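Back from the open day at Soomro and too wound up to sleep, so I'm writing this on the couch with my boots still on. I must have talked Carla's ear off the whole drive home from Ultville.

We nearly missed the shoe session! The line for coffee was ridiculous, and Glenys Hebden (she ran our tour, and she is terrific) had to come and fetch us. People work with a gripper in each hand, and the recordings are what the robots learn from. I'd read about it in January and pictured joysticks. It's so much closer to just using your hands — I could have stayed at that table all afternoon. 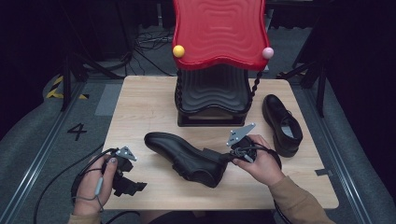 Table 4, one gripper at the heel of the shoe. I love that little red chair.

I asked Thijs Geerts how many times they do the same thing and he said 400 for one task, easy, and then they change the shoes and start over. 400! I'd have thought that would be deadly dull, but he talked about it the way my uncle talks about trout.

Carla liked the talk upstairs better than I did. I took 7 pages of notes anyway, mostly arrows. I want to write to Glenys tomorrow and ask if they take people on for the summer. Must also pay Carla back for the parking.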